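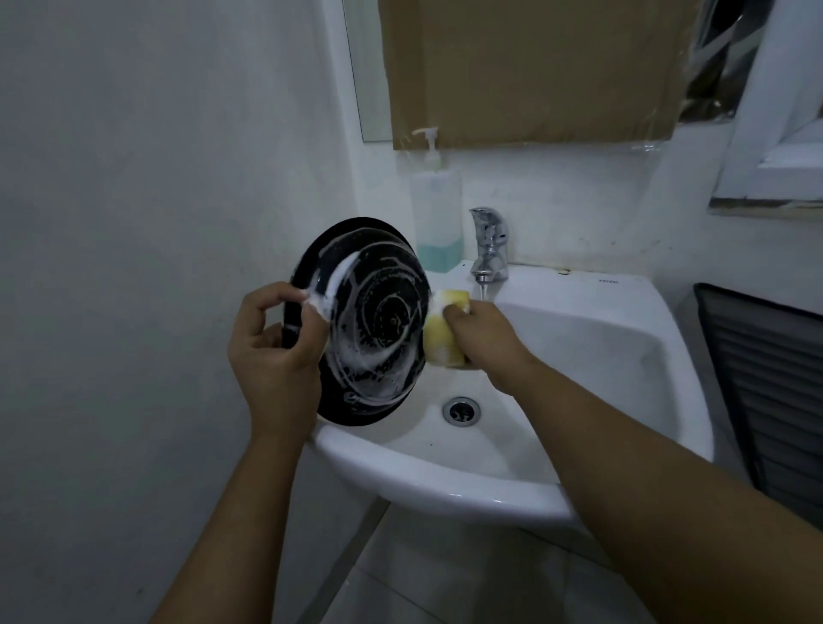
Washing a round black dish with a yellow sponge at a wall-mounted washbasin.

Housing law clinic

A housing law clinic is a form of clinical legal education in which law students, working under the supervision of qualified lawyers, advise and sometimes represent people with problems connected to their homes. The usual subjects are rent arrears, disrepair, deposits, eviction, the allocation of social housing and the conditions of shared accommodation. Clinics of this kind are run by university law schools, by independent advice centres with a link to a law school, or by the two jointly.

Terminology

The word "clinic" was borrowed from medicine, where students learn in the presence of patients. In legal education it refers both to the office in which clients are seen and to the taught course attached to it. A clinic that deals with housing alone is called a specialist clinic, while one that takes housing cases along with employment, debt or family matters is called a general clinic. Drop-in sessions at which only brief advice is given are sometimes described as housing surgeries, and are not always counted as clinics.

Organisation

Most housing law clinics are led by a director who is also a member of the teaching staff. Casework is divided among small groups of students, each answering to a supervising solicitor. At the Kallov Housing Clinic the groups consist of 3 students, and no more than 18 are admitted to the course in a year. The Lunmont Tenancy Project has no fixed limit but requires applicants to have completed a course in land law or contract.

Students normally begin with training in interviewing, confidentiality, file keeping and the drafting of letters. They then attend interviews as observers before conducting their own. Advice is given in writing after a supervisor has approved it, and students do not as a rule advise on the spot. Where a client faces a court date within a few days, the case is commonly passed to a duty adviser or a firm in private practice.

Types of work

Disrepair forms a large part of the work of many clinics. Students take a history of the complaint, examine the tenancy agreement and correspondence, and prepare a letter to the landlord setting out the defects and the work requested. Damp, faulty heating, leaking pipes and unsafe wiring are frequent subjects. Some clinics carry out home visits, during which students record the state of kitchens, bathrooms and common parts.

Deposit disputes are regarded as suitable for less experienced students, as the sums are limited and the documents few. Possession cases are more demanding and are generally reserved for students in their final year. Clinics may also publish leaflets on tenants' rights and give talks in schools and community centres.

Shared houses raise separate questions, among them joint liability for rent, the licensing of the property and responsibility for facilities used in common.

History

The Kallov clinic was founded by Najwa Atallah, a lecturer in property law, as an evening advice session without academic credit. It became an assessed course under her successor, Khalil Abu Hammour, who introduced the written case report still used in its marking. The Lunmont project was established later by Ruba Hattar with a grant from the Stirner Fund, and was the first of the two to open throughout August, when student tenancies most often change hands. By the close of its most recent reporting year it had dealt with nearly 3,000 enquiries, of which 768 were opened as full case files.

A joint handbook for the two clinics, edited by Nadine Sabbagh and Issa Najjar, was issued on March 7, 2024. It covers supervision, conflicts of interest and the closing of files at the end of the academic year.

Assessment

Methods of assessment differ. Some law schools award a pass or fail on the basis of attendance and conduct, while others mark a portfolio of casework together with a reflective essay. The Thakur scale, used at Kallov, grades interviewing, research, drafting and client care separately.

Criticism

Critics have argued that specialist clinics give students too narrow a view of practice, and that clients' problems with housing are seldom separate from those with debt or benefits. Concern has also been expressed about continuity, as students leave at fixed points in the year while cases do not end with them. Supporters reply that concentration on a single field allows a higher standard of advice and closer supervision.

See also

Clinical legal education
Landlord and tenant law
Law centre
Pro bono work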